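Luminaria lineal Larama para techos de taller
Tiempo de lectura: 5 minutos

Quien haya pasado una tarde entera trabajando bajo un tubo que parpadea sabe lo que cansa, y en Coelho llevamos tantos años vendiendo luz para talleres, almacenes y salas de trabajo que le hemos cogido cariño a un producto tan poco vistoso como este. La Larama es una luminaria lineal de superficie, alargada, blanca, para tubo fluorescente, pensada para techos en los que ya conviven vigas, conductos y tuberías y donde no hay falso techo que valga. Se atornilla, se conecta y se queda ahí arriba muchos años sin pedir gran cosa.

La fabrica Woltstead y se sirve con el tubo puesto, dos tapas laterales, los tacos y una plantilla de cartón para marcar los agujeros (guárdela, que luego siempre hace falta otra vez). Da una luz blanca y pareja, cómoda para trabajar con las manos durante horas, y el difusor opal suaviza bastante el brillo cuando uno levanta la vista.

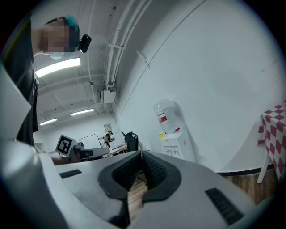
En salas largas solemos recomendar que las luminarias vayan en fila, una detrás de otra hacia el fondo, para que la luz llegue también al último rincón. Si el techo tiene conductos a la vista, conviene bajar la línea con las varillas de suspensión Orby, que se venden aparte y permiten salvar hasta 55 cm. Con techos limpios y bajos puede ir directamente pegada y queda muy recogida.

Para el cableado, lo más agradecido es llevarlo por tubo rígido blanco hasta una caja colocada en alto en la pared. Queda ordenado, se revisa bien desde una escalera y se pinta sin problemas el día que toque pintar. La conexión a la red debe hacerla un electricista – lo decimos siempre y lo seguiremos diciendo – y con la corriente cortada desde el cuadro.

Sobre la limpieza nos preguntan mucho. Basta un paño apenas húmedo con jabón neutro, con la luz apagada y el tubo ya frío. El difusor sale tirando suavemente de un extremo; no hace falta destornillador, y si se resiste es que todavía queda una pestaña enganchada por el otro lado. Los tubos gastados, por favor, al punto limpio.

Garantía de 5 años en el cuerpo y el difusor; el tubo se considera consumible y queda fuera. Tenemos recambios de tapas y pestañas sueltas, que son las piezas que más se pierden en las mudanzas. Para pedidos de más de 17 unidades preparamos presupuesto aparte, y a partir de 500 € el transporte corre de nuestra cuenta.

Los pedidos que entran en domingo se preparan al día siguiente por la mañana.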